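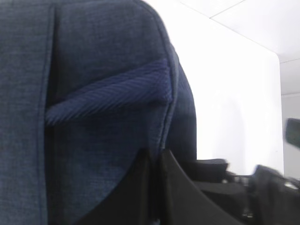
Dark blue woven fabric, with a stitched hem

Home backup tips: keep your photos and papers safe
By Khúc, Brendunden

I repair computers for neighbours in the evenings, and the most frequent question I hear is how to get back the files from a dead disk. Often I cannot help much. So I have written down the habits I use in my own house. You do not need expensive things for them, only a little patience in the first weekend.

Decide what is worth copying
Programs can be installed again, so leave them. Copy the photos, the letters, the tax papers, the recipes you typed yourself and the address book. In my case it came to 2,000 photos and one thin folder of documents, and I was surprised how small it was. Put everything under one main folder before you begin. If it is spread over the desktop and the downloads, you will forget a part of it.

Use 2 disks and swap them
One disk stays near the computer. The other one lives in a different place, for example in a drawer at work or with a relative. Every month I exchange them. Write the name of the month on a piece of masking tape and stick it on the disk -- pencil is better than pen, it rubs out easily.

Do not leave the backup disk plugged in all day. A power surge or a bad virus can damage both the computer and the copy at the same moment.

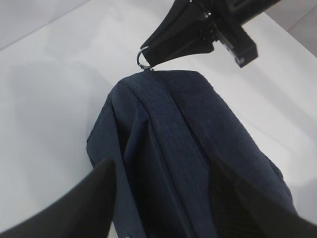 Let the program do the boring part
I use Wendimon, which is a small free program with an ugly window. Any program is good if it can do these things:

- copy only the files which have changed
- keep old versions of a file, I keep 5
- show a clear message when something went wrong

Set it for an hour when the computer is on but you are not working. For us it is 11 at night. Before that I had it at lunch time and my wife complained that her video calls were jumping.

Check that the copy opens
A backup you have never opened is only a hope. Once in a month, choose one photo and one document from the disk and open them on another computer. If you have a password on the disk, type it from your paper note and not from memory, so you test the note also.

Where to keep the disks
Keep them dry and away from the radiator. The kitchen is not a good place because of steam. I had a Ferton network box on top of the fridge for one winter and it became noisy, so I moved it to the hall shelf, where the air is cooler. Wipe the dust from the small holes with a dry brush. Never use a wet cloth there.
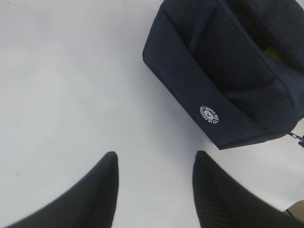

Navy fabric on a smooth white surface

Telephones too
Many people have all their pictures only on the telephone. Connect it with the cable and copy the camera folder to the main folder before you swap the disks. Wait until the copying is finished before you delete anything, and look at the last few pictures to see that they are complete.

When a disk starts to click
Stop using it. Do not run repair programs on it again and again, each try can make it worse. Take the other disk, make a fresh copy on a new one, and only after this think about the old one. Old disks with private papers should not go in the normal bin. Ask at your recycling centre if they destroy them, and in September, when I clean the workshop, I take all of mine together.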